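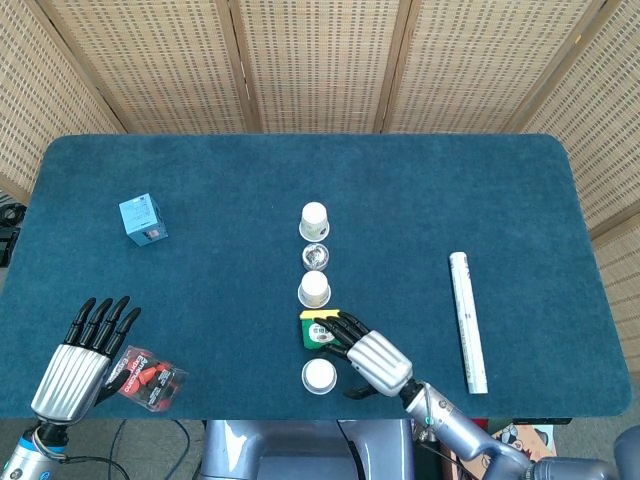 October 7, 2020

Felt table, second go. Odette and I finally got the divider unfolded behind the table this morning and pulled both ends forward so it wraps the sides. Much better! I can sit there now and not see every person who walks to the sink. The woven panels let some light through, enough to work by if the desk lamp is off, though Murdo disagrees and wants the lamp on anyway.

We're still on the coffee corner things for the Lennox sorting layouts. Today's version is the single row, straight down the middle: cup, little silver round one, cup, the green and yellow box, white tub nearest the edge. Both cups go upside down on their clear bases. The espresso packet stays out of the row, over on the left side of the felt. I tried it in line back in August and it slid around every time I brushed the cloth, so left it is.

Things I want to remember:

The teal cloth shows every crumb. Ayane lent me the lint roller from the Buvon cupboard (second shelf, behind the tape) and I need to put it back.

The small silver one is a pain. It's fine on felt, but it skated clean off the bare tabletop when I tried it there, and I spent far too long on my knees looking for it.

Murdo wants the box at the top of the row and the tub in the middle. I'll lay it out his way tomorrow and we can argue then — my bet is the tub is too wide to go between two cups without crowding them.

Room divider order from Plestden came to 440 with delivery, Mareike has the receipt. She asked if we want a second one for the window side. I said yes before checking the budget, oops. Kiyoshi, if you're reading this, can you check?

Also out of paper cups after this sleeve. I'll get the same kind again, the lids from the other shop didn't fit.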